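The drawer bank to the left of the range is finished, apart from one front that still sits a hair proud at the top. I adjusted the cam twice and left it.

Layout first. The run is 278 cm wall to wall. The old base units were fixed with a scribed filler at each end, and that filler was hiding more dead space than I expected. Taking both out let me move up one cabinet width without touching the plumbing. I priced the carcasses from Prolidden and from Ocampo. Ocampo came in 232 dollars higher for the same box, with a thicker back panel. I went with Prolidden and added my own back rail.

Irfan Marwat checked the wiring plan and moved one outlet. It had been drawn too close to the sink. The counter circuit is now separate from the refrigerator circuit – something the previous owner never did. 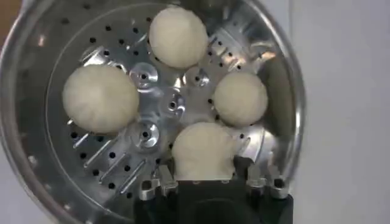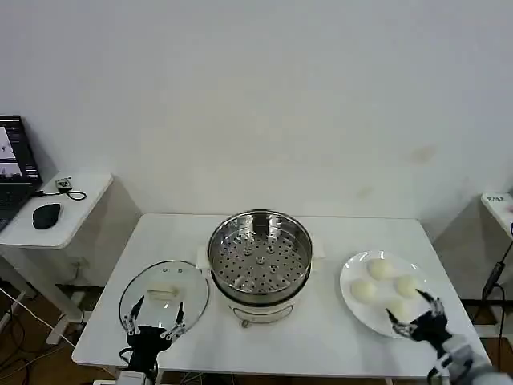 Filed under: Kitchen, Cabinets and Storage

The runners are Clatis full-extension, soft close. The instructions give a setback from the front edge but assume an overlay door. For inset fronts, add the thickness of the front to that figure. I missed this on the first pair and had to fill and redrill eight holes.

Total for the drawer bank, with runners, rail and screws, was 1061 dollars. Paint is not in that number. I used roughly half a can of primer, two coats, sanded between.

Still open: the toe kick, and the gap behind the end panel where the floor drops. A tapered shim should cover it. The counter template gets cut in December.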